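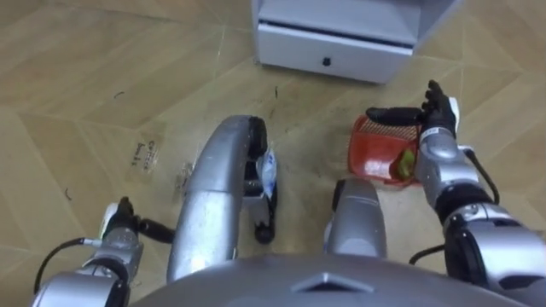

# The Red Basket

The flat on Zirkomska Street had to be empty by the end of the month, and by the second week I had cleared everything except the bedroom. My aunt had rented it for thirteen years. She owned less than I expected, and most of it was in good order.

I kept a list in the back of an old diary. Coats to the hospice shop. Kettle to me. Bed to be collected by Provell, who wanted it taken apart first and the screws put in a bag. The white cabinet was on the list with a question mark, and so was the red basket.

The basket was the sort of thing you buy for a child who wants to play shops. She had used it every day. It went to the market hall with her and came back with two onions or a piece of fish, and when she could no longer manage the stairs it stayed by the bed and held her glasses and her post. She called it the trolley. I never heard her call it anything else.

I phoned my cousin that evening to ask if she wanted the cabinet. She had no space for it. She asked how big it was and I told her it came up to my knee, and then she asked what was in the drawer.

I said I hadn't looked.

"You've been there nine days," she said.

I told her there had been a lot of coats.

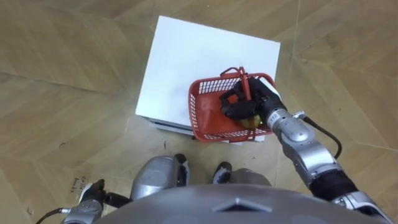 Adom Sowah thought I should keep the basket and let the rest go. He lived across the landing and had carried my aunt's shopping up on the bad days, and he had come over to see if I needed a hand with the bed.

"She hit me with that once," he said. "On the arm. I'd brought her the wrong bread."

"What bread did she want?"

"Brennan's. I'd got the other one. It was cheaper." He rubbed his elbow. "She paid me back to the penny, mind. Then she made me eat some of it."

We took the bed apart. It went more quickly with two. He held the frame while I undid the bolts, and I dropped them one at a time into a freezer bag. Afterwards I made tea and we drank it standing up, as the chairs had already gone. He told me the landlord was putting the rent up to 1,383 and that he would probably be leaving himself, perhaps in September. His sister had a house near the coast. He didn't sound pleased about it.

Then he went home, and I washed the mugs and wrapped them in a tea towel.

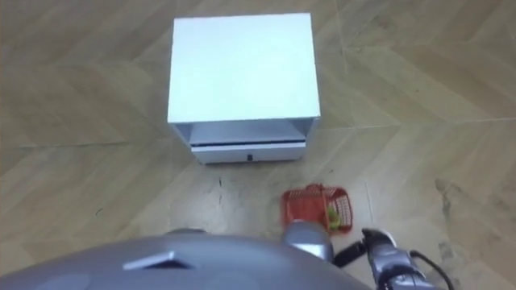
I have always been slow to open things. Letters from the bank, birthday cards, the door when I know who is behind it. My aunt was the same, and my mother used to say it came down that side of the family along with the feet. So I did the floor first. The grey smudges over to the right took a bucket and most of a sponge, and they were only a little fainter when I gave up. I did the scuffs by the corner of the cabinet. I wiped the shelf. Then I sat down, took hold of the small dark knob and pulled.

The drawer held three tea towels, ironed, and a paper bag from the Stosum bakery, folded in four. Under them was an envelope with Adom's name on it, in her handwriting. It was sealed and fairly thick.

I put it in the basket, so that I wouldn't have to carry it in my hand, and crossed the landing. His radio was on. I knocked and waited, and after a while he turned it down.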